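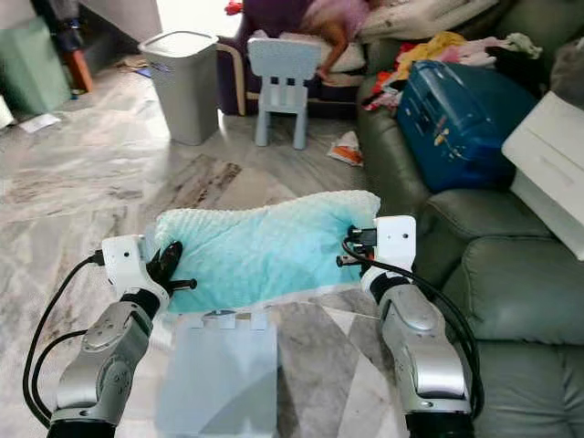 *Figure 4-1. Turquoise fleece blanket, held at both ends over a marble-patterned floor.*

## 4. Adding a title to the Trình catalog

Use this section to create a new book record and send it to the retail feed. You need an account with the Editor role or higher. Readers and Reviewers can open a record but can't save changes to it.

Have these ready before you start:

- the 13-digit ISBN for each format
- the final title and subtitle
- the author's name as it is printed on the cover
- the short and long descriptions
- the page count and the month of publication

### 4.1 Create the record

1. Sign in and open **Catalog > Titles**.
2. Select **New title**. A blank record opens on the **Basics** tab.
3. Enter the ISBN without hyphens. If the number has already been used, the field turns red and shows a link to the existing record.
4. Enter the title and the subtitle in their own fields. Don't put a colon at the end of the title. The feed adds one.
5. Choose an imprint. Stustcombe accounts see two imprints, Stustcombe and Tededdale. If you see only one, ask your administrator to check your permissions.
6. Select **Save draft**.

**Note:** A draft stays private until you complete section 4.5. You can leave it and come back.

### 4.2 Add the people

Biographies need at least two entries on the **People** tab: the author, and the person the book is about. These are separate roles. A person entered only in the description won't come up in a subject search.

1. Open the **People** tab and select **Add person**.
2. Type the last name. Pick a match from the list, or select **Create new** if there isn't one.
3. Set the role. For the Tededdale life of Valdis Priedītis, Heino Stankevičius is set to *Author* and Priedītis is set to *Subject*.
4. Enter the author's note, up to 400 characters. Leave the note empty for a subject.
5. Drag the entries into the order you want. The first author listed is the one used for shelving.

Type accents and other marks exactly as printed. Search ignores them, so a reader who types "Prieditis" still gets the right book.

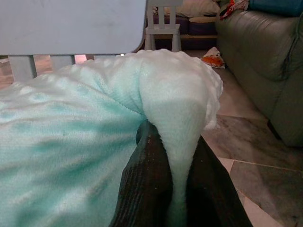 If the same person appears twice in the match list, stop and merge the two entries under **Tools > People** before going on. Merging later is possible, but it sends an update for every title linked to either entry, and some stores take days to work through them.

**Caution:** A merge can't be undone. Compare the linked titles on both entries first.

### 4.3 Enter the descriptions

Trình holds two descriptions for each title. The short one appears in lists and search results. The long one appears on the book's own page.

1. Open the **Text** tab.
2. Paste the short description. The limit is 400 characters, spaces included.
3. Paste the long description. The limit is 1,000 words.
4. Select **Clear formatting** if you pasted from a word processor.
5. Read both boxes through in **Preview**.

Check that the opening sentence of the short description hasn't been repeated at the top of the long one. Some stores print the two together and the line shows up twice. If you leave the short description blank, Trình takes the first sentence of the long one, with the same result.

Press quotes go on the **Reviews** tab. Don't paste them into a description.

### 4.4 Set the format details

1. Open the **Formats** tab and select **Add format**.
2. Choose hardcover, paperback, e-book or audio.
3. Enter the page count from the printer's proof. Include the index and notes. The Priedītis hardcover is entered as 448.
4. Enter the publication month. If the day isn't settled, enter the month alone, such as November, and leave the day blank.
5. Enter a price for each territory where you hold rights.
6. Repeat for each format. Every format needs its own ISBN.

**Note:** Audio formats ask for running time in place of page count. Enter the narrator on the **People** tab, with the role *Narrator*.

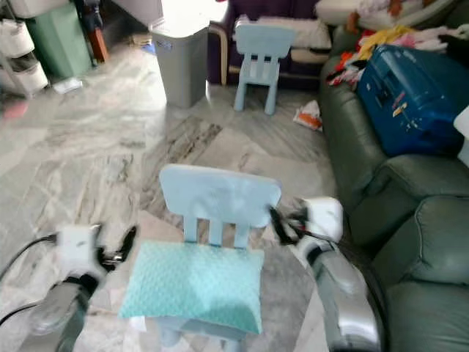

### 4.5 Check and publish

1. Select **Check record**. Errors are shown in red and must be fixed. Warnings are shown in yellow and can be left.
2. Fix any errors and run the check again.
3. Select **Publish to feed**.
4. Choose the destinations. Poditz is selected by default if you distribute through them.
5. Select **Confirm**. The status changes from *Draft* to *Queued*, then to *Sent*.

Records confirmed before 4 p.m. go out the same evening. If a record still shows *Queued* the next morning, open **Feed > Log** and look for the ISBN. A missing price is the usual fault.

To change a published title, edit the record and repeat steps 1 to 5. To withdraw one, see section 6.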